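What I learned putting phones into a college building

My project was to plan and test a small internet phone system for the Plurnach building, which has two floors of teaching rooms and one office that never stops ringing. I picked it because I thought it would be easy. It wasn't, but I'm glad I did it!

I started by asking staff what they used their desk phones for. Mostly it was ringing the office, ringing the room next door, and (this surprised me) checking the time. Fuseini Appiah, who supervised the project, told me to write down every call I made for a week before choosing anything, so I did, and I hardly used half the buttons.

The budget was £3000 for 31 handsets plus a new network switch. I borrowed two models to try, the Jodudach and the Abugri. The Jodudach had a lovely screen but the menus drove me mad — you had to press four things just to transfer a call. The Abugri looked a bit dated and the ringtone was awful, but everyone got the hang of it in a morning, so that's the one I recommended. The switch took £600 of the money and powers the phones down the network cable, which saved me hunting for sockets behind every cupboard.

The worst bit was call quality. On Friday the upstairs phones sounded like people talking through a sock, and I spent ages blaming the handsets. Efren Padilla suggested I look at the network instead, and sure enough, voice calls were sharing a queue with everybody's file backups. I put the phones on their own VLAN, gave them priority and tried again. Much better, though room 2 still crackled now and then and I never found out why.

I used Prorno to keep the extension list, mainly as it was free. If I did it again I'd number the extensions by room from the start, and I'd test at lunchtime when the network is busy — my early tests were all at eight in the morning, so of course they sounded great. 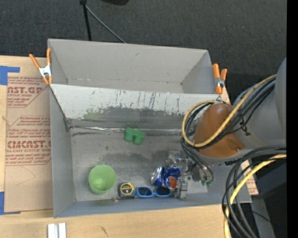 The other thing I'd change is the voicemail. I set it up last, in a rush, and half the greetings still had my voice on them when I handed over the report.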